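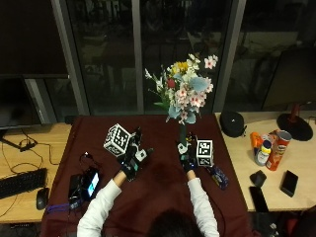 Bulbs in the house, all winter long

December 2021

I have paperwhites in the bathroom, hyacinths in the fridge and an amaryllis on top of the bookcase that has put on so much height I've had to move the lamp. It's my favorite part of the year! People feel sorry for gardeners once the ground freezes and I never know what to tell them, because I've got more going on now than I did in July.

I got into this by accident. Years ago I bought a bag of hyacinths on clearance at the Grullberg garden center, the one out past the Kaltau turnoff, and then it snowed before I got them in the ground. I stuck the bag in the vegetable drawer and forgot it. Sometime after New Year's I went looking for carrots and found a bunch of little green noses poking out through the mesh. I put them in jam jars with water up to their chins (do bulbs have chins?) and the kitchen smelled incredible for weeks. I've done it on purpose every year from then on.

What's chilling right now

This year I bought 20 hyacinths in September, mostly a dark purple and a few of a sort of peachy pink I wasn't sure about. They need cold before they'll bloom properly, and I give mine 13 weeks in a paper bag in the fridge. I've cheated on that before and got flowers that opened way down in the leaves, like they were hiding. They still smelled good, so I wouldn't call it a disaster, but the full 13 is worth it.

Keep them away from apples. The gas that ripening fruit gives off can ruin the flower inside the bulb. We now have a fruit bowl on the counter all winter and the crisper belongs to me. Write BULBS on the bag too, in big letters, as they look an awful lot like shallots and you really don't want one in a stew. They're poisonous, and the dust makes my hands itch, so I wear dish gloves when I'm handling a lot of them.

Paperwhites, for the impatient

If you want flowers and you want them now, get paperwhites. No chilling at all. I use a shallow dish of gravel, set the bulbs in shoulder to shoulder, and pour in water until it just touches their bottoms. Then you wait, and not even for very long. Mine usually start opening in 4 to 5 weeks, and the roots go crazy down in the stones, which I love looking at almost as much as the flowers.

They do flop. Mine always go over right when they're at their best. I've tried string, chopsticks and a bent coat hanger, and the nicest thing by far is a handful of twiggy birch prunings stuck in among them while they're short. They grow up through it and it looks like you meant it.

About the smell. I like it. Half my family says it's like a barn, and that is why they live in the bathroom.

The amaryllis situation

Okay, this is the one I can't shut up about. I ordered five from Nyberg, a tiny mail-order place I found through a seed swap, and they arrived each wrapped in a twist of newspaper and as big as softballs. Four are a plain red. The last one is called Bastus and it's supposed to be white with a green throat, and so far it has done absolutely nothing. It's sitting in its pot like a rock. The reds are all up. I check Bastus every morning and give it a little squeeze (firm, so I have hope).

Use a heavy pot, barely wider than the bulb, and leave the top third of the bulb sticking out of the soil. Water it once and then go easy until you see green. I give mine a quarter turn whenever I walk by or they lean toward the window like they're trying to read something outside.

And please don't throw them out after they bloom! Cut the stalk, keep the leaves going in a sunny spot, feed them, and put them outdoors once the frosts are over. In September I bring mine in, stop watering and let them rest somewhere dark and cool. I have one red that's older than my car.

In the meantime

There's always a gap right about now when the windowsill is all leaves and gravel and nothing has opened yet, and it's dark out the window by supper. I have no shame about fake flowers for that stretch. Pink and white ones with one loud red bloom, in a narrow green vase on a dark red tablecloth, can get a person through a lot of December.

Next up I'm trying crocuses in a soup tureen, and I have a few grape hyacinths that I potted late and shoved in the garage behind the snow shovels. If Bastus moves, I'll post that same day.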